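Workshop notebook, February 2022
Tusine bench, glue and finishes

Back on the hide glue. The November batch went off in the jar before we had used half of it, so this time I made up less and wrote down what I did.

Soaked the Fedach pearl glue overnight in cold water, enough to cover it and a finger's width over. By morning it had taken up all the water and gone to a soft jelly. Warmed it in the double pot with the lid on. It went thin and smooth without any stirring to speak of. A skin formed when I left the lid off to answer the door, so lid stays on.

Test joints, all in beech offcuts from the Echevarría chairs:

First 3 pairs, wood at room temperature, rubbed joint, no clamp. Two held, one let go when I leaned on it. Glue on that one had gelled before the faces met.

Next 4 pairs, wood warmed on the radiator first. All held. Broke one on purpose in the vice and it tore wood, not glue line. Warming the wood makes more difference than anything I did to the glue. Open time went up to 10 seconds or so longer by feel, which is plenty for a chair rung.

Tried a pinch of salt in the last of the pot to slow it down. It did slow it, but the squeeze-out stayed tacky until the next day and I don't like it for seats. Might suit veneer.

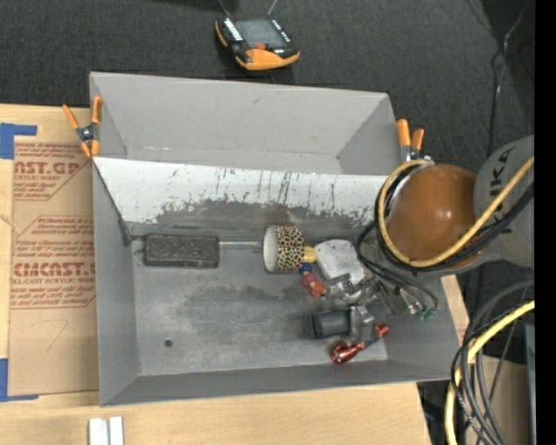
Old glue in the rung sockets is still the slow part. Hot water on a rag, wait, scrape, repeat. Vinegar was no quicker and left a smell. Do not use the wide chisel for this, it rounds over the mouth of the socket. The narrow one with the black handle is the right width.

Starkus delivery came short again, order 1248. No cane, no fine abrasive. Have written to them. Carry on with the frames meanwhile and leave the seats.

To do: label the jar with the date, put it in the fridge, and regrind the scraper before the next set of legs.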